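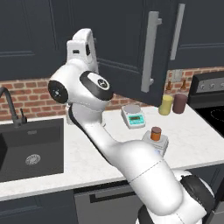

Planner update: kitchen scenes and the new collision margins

The June build of the Wullen planner is on the shared server and replaces the one most of you have been using since the spring. Anyone running jobs against the simulated kitchens should move over before starting a new batch. Old job files will load, but two of the settings have changed their names, and the loader will print a warning and carry on with the default values if it finds the old ones.

The main change is in how the planner treats cupboard doors. Up to now a door was a fixed box, and its position was read once at the start of an episode. That was fine for shut doors. With a door standing open over the worktop, the planner kept the box in the shut position and was happy to send the forearm straight through the real panel. The simulator stopped the arm, the controller pushed against the contact until it timed out, and the episode was logged as a grasp failure. We had been blaming the grasp code for a good share of these.

Doors are now read from the scene at every planning call, along with their handles. The handles matter more than we expected. A long bar handle on standoffs sits well proud of the door, and on an open door it points into just the space the wrist wants to use when reaching for something underneath. Each handle is now its own shape with its own margin, which you can set apart from the door's.

Results on the test set

Perrine Baudry ran the old and new builds over the same 300 start positions in the Culby kitchens, which all have at least one upper door open. The old build finished 171 of them. The new one finished 248. Of the 52 that still fail, most are cases where the object is at the back of the counter under the door and the planner finds no path inside the time limit. Raising the limit helps with a few. The rest look as though they need the arm to go in low from the side, and the sampler rarely tries that.

Planning time has gone up. The middle value on the test set was 1365 milliseconds per call, against 940 before. If your task has no doors near the arm, you can turn off the repeated reading with static_doors and get most of the old speed back.

Small objects on top of other objects

There was a second fault, reported from the Jikimdale side, that affected anything resting on a raised surface. A jar on a kitchen scale is the case that showed it up. The perception step merged the two into one cluster, gave the cluster a single box, and placed the grasp at the centre of that box. For a short jar on a scale, the centre comes out close to the join between them, and the fingers close on the wrong thing.

The clustering now looks for a change in outline with height and splits there if both parts are large enough. It works well for jars and tins. It does less well where the upper object is nearly as wide as what it stands on. Two canisters standing close together are a separate problem and will still merge quite often when seen from the side the arm is on. For now, use the object masks from the simulator in those scenes and note in your results that you did so.

Changed settings

door_margin is now panel_margin. The default is unchanged at 20 millimetres.
grip_clearance is now hand_clearance, and it covers the wrist housing as well as the hand. If you had tuned the old one tightly, check it again.
handle_margin is new. The default is 35 millimetres.
static_doors is new and off by default.

Running a batch

Jobs on the Chornovol machines are limited to 64 at once for each user. The queue accepts more than that but holds them without saying so, which led to some confusion last month when a batch of 2735 episodes seemed to have stopped. The status page now shows held jobs on their own line.

Please keep the planner log as well as the episode log. The planner log records which shape was closest to the arm at each step, and that has been the quickest way to tell a planning failure from a grasp failure – the old logs could not separate them. The files are large, so compress them before copying them off the machine.

Known problems go on the tracker under "planner". Include the seed and the scene name with each one.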